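Malesstead Community Boards > Home and Garden > Linen, laundry, storage

Topic: Folding towels so they stay folded – what am I doing wrong

remi_c
Right. Spare room gets used twice a year, the in-laws are coming in April and I cannot get a stack of towels to stay put on the shelf. I fold, I stack, next morning the pile's leaning and the edges are all out. Linen cupboard is narrow, 91 cm across, shelf is deep. Halves then halves again then once more. Is it the fold or the towels? They're Midora ones, the plain range.

dunny_budgie
Its the towels. Midora are lovely for two washes then they go slippery, dunno what they put in them. Roll them.

kel_from_the_creek
Don't roll. Rolling eats shelf depth and you can't see what's a bath sheet and what's a hand towel. Thirds lengthwise, THEN halves, then thirds again. No raw edges at the front, fold facing out. Done it since I worked in a motel laundry and never had one lean.

dunny_budgie
Motel laundry has shelves the size of a ute tho. She's got a cupboard.

kel_from_the_creek
91 is heaps. My current one is smaller than that and it's fine

remi_c
Ok tried the thirds thing. Better I think?? Doing it on the bed because there's no bench in the laundry. One of the whites, folded, plus a couple of other bits that got bundled in with it.

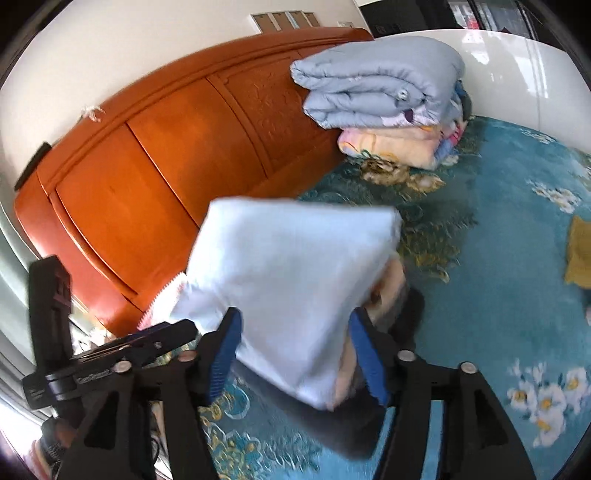
White one, tilted, left corner a bit frayed. Old headboard behind.

Top edge came out pretty crisp, happy with that. The corner is what bugs me. Chuck it or keep it?

oldmate978
Keep. A frayed corner goes to the inside of the fold and your guests never see it. Or snip and run a line of zigzag over it, five min job. I wouldn't bin a towel for that.

tarn_and_thimble
What is the pink trimmed thing peeking out the bottom, with the zigzag border? Tea towel? I have something close to that from my nan and have been after a match for ages

remi_c
No idea where it came from tbh, it was in the basket. Will look for a label.

tarn_and_thimble
pls do. Mine says Lemaire on it, but tiny

kel_from_the_creek
Ok but this is your leaning problem. You've got different cloths going in the one bundle. The peachy beige one too, whatever that is. Mixed thickness = pile goes over. Whites with whites, thin stuff on its own shelf.

dunny_budgie
Disagree. I make sets for guests, bath towel, hand towel, washer, one bundle each. Grab and go. Looks nice on the end of a bed.

kel_from_the_creek
For the bed sure. Not for stacking in a cupboard!!

dunny_budgie
So put the biggest on the outside and wrap it round. Bottom of the pile is flat then. You're making it harder than it is.

oldmate978
You're both right, sets on the bed when people come, sorted by type the rest of the year. Can we talk about that headboard though. Is the carved panel leaves? That's a proper bit of work

remi_c
Leaves and scrolls yeah. Came with the house. Real pain to dust, the grooves between the panels hold everything. I go at it with a paintbrush and then a barely damp cloth.

oldmate978
Paintbrush is the go. Stay off the spray polish, it builds up in carving and goes sticky. I use Zastumel wax on mine, twice a year, tiny bit on a rag. Buffs up glossy like yours is.

tarn_and_thimble
Zastumel stinks though. Had to sleep in the lounge room

oldmate978
Open a window

tarn_and_thimble
It was open

greyhound_mum
Coming in sideways, has anyone mentioned softener. If your towels slide, stop using softener. Half a cup of white vinegar in the rinse insted. They go a bit rougher and they grip each other. Fixed mine.

remi_c
Hadn't thought of that. I do use softener, a fair bit.

greyhound_mum
There you go then. Two or three washes to get it out. Also saves you money

dunny_budgie
So it IS the towels, I said that

greyhound_mum
It's the softener ON the towels

kel_from_the_creek
And the fold.

remi_c
Ok plan – no softener, thirds, whites on the middle shelf, thin stuff up top, frayed corner tucked in. Sets on the bed the morning they arrive so everyone's happy. Will report back. Tarn, found the pink one again, there's a label but it's washed blank, sorry. Message me your address if you want it, just put Remedios Cabello on the return so I know whose envelope it is.

tarn_and_thimble
Omg really?? Messaging now

dunny_budgie
still say roll the hand towels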